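Unit 8: Collecting Demonstrations for Two-Arm Tasks

Handout to accompany the lecture. Read before the lab session. Bring your own copy of the operator sheet.

8.1 What counts as an example

In this course an example (also: episode, demonstration) is one continuous recording of an operator performing one task, from the start pose to the end pose, with every sensor stream on a shared clock. A recording that stops early is a partial. Partials are kept and labeled, but they do not enter the training split used in Lab 2.

An episode contains joint positions for both arms, the commanded positions, gripper opening, and the camera streams. Commanded and measured positions differ, most of all during contact. Store both. A common mistake in student code is to train on measured positions shifted by one step and call them actions. The resulting policy tends to press too lightly, having never been shown the command that produced the force.

8.2 Start states

The learned policy sees only the start states the operator gave it. If each episode begins with the objects in a neat row, the policy learns the row. The usual remedy is to scatter the objects between episodes and write down the scatter method. "Random" in an operator log is not a method. Acceptable entries:

Pour from basket, no correction.
Place by hand, positions drawn from printed list.
Leave as found from previous episode.

The third is the cheapest and produces correlated episodes. If it is used, split training and test sets by session. Splitting by episode puts near-copies of the same layout on both sides, and the test score will be too high.

8.3 Operator effects

Two operators doing the same task produce two distributions. One reaches with the near arm, the other always leads with the left. Averaged, these give a policy that hesitates between arms. Either fix the rule in the protocol (near arm leads, ties go left) or record the operator as a label and condition on it. The lab uses the fixed rule.

Speed drifts as well. In the Sendavo set, which you will use for the homework, Gertraud Schwaiger compared episode lengths at the start and end of each session and found the late episodes shorter, with more regrasps. The set has 346 episodes, of which 18 are marked as partials. Do not delete the regrasps. They are the only part of the data that shows recovery from a missed grasp.

8.4 Cables and other soft parts

A rigid object has a pose. An object with a cable attached has a pose plus a shape that the recording does not measure. Test leads are a good case: they hook on neighboring objects, hang over container walls, and pull a second item along when the first is lifted. For labeling purposes:

Lift of one item, second item moves but stays on the table: normal.
Lift of one item, second item leaves the table: mark as double pick.
Lead caught between gripper fingers with the body free: mark as lead grasp.

Double picks are not failures if both items end up in the container. Mark them anyway.

8.5 Case: multimeters and a basket

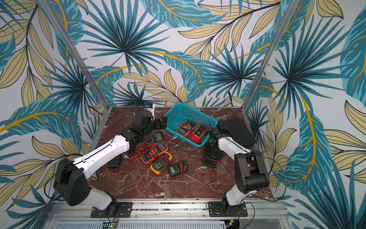

Perach, May

Workcell notes, V. Prantl. Two arms on a common rail, one basket toward the back of the table, multimeters as objects. The meters differ in color and several have tangled red and black leads, so the rules in 8.4 apply throughout. Two meters are in the basket, with red lead over the rim. The patterned walls and the veined table surface make color segmentation a poor choice in this cell. Work from the raw camera streams.

Points for discussion:

The left gripper is above a red and black meter and the right gripper is over a black one. Under the fixed rule, which arm leads, and what should the other do while it waits?

Black cases are also on the table. The task text must say whether they are objects or background. Propose a wording.

8.6 Homework

Take any 18 episodes from the Sendavo set and label them by the rules in 8.4. Exchange labels with a partner and report where you disagree. Hand in both label files and one page of comments to Emmett Tran before the next lab.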